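I got to Hotum at 10 on a Friday, coffee in hand, and the owner was already up to her elbows in T-shirts. She runs the little secondhand shop with her sister, and I'd asked if we could talk about folding (yes, a whole interview about folding!).

"Everyone rushes the first part," she told me. "They grab it, flap it and start. Then they wonder why it looks like a sandwich."

Her rule is to get the shirt flat before you fold anything - sideways on the table, hem to one side, neck to the other.

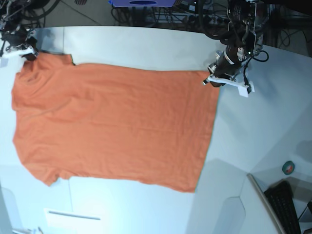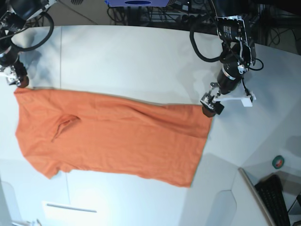

She learned all this at Keskin, a clothing store where she worked for six years and once folded almost 400 shirts before lunch. "My thumbs still remember," she said, laughing. I asked what she does about wrinkles, and she shrugged. Soft ones like those on the orange tee don't bother her much, as long as the long edge is straight. "You smooth from the neck down to the hem with your whole palm, and then you bring the sleeves in. If the edge is crooked, pick up the two corners and pull. Gently! It's a shirt, you're not making the bed."

Does she fold like that at home? She gave me a look. "I have 14 T-shirts and a chair," she said. "The chair does most of the work."

I bought a gray sweater on the way out, and she folded it for me while telling me where to find good hangers.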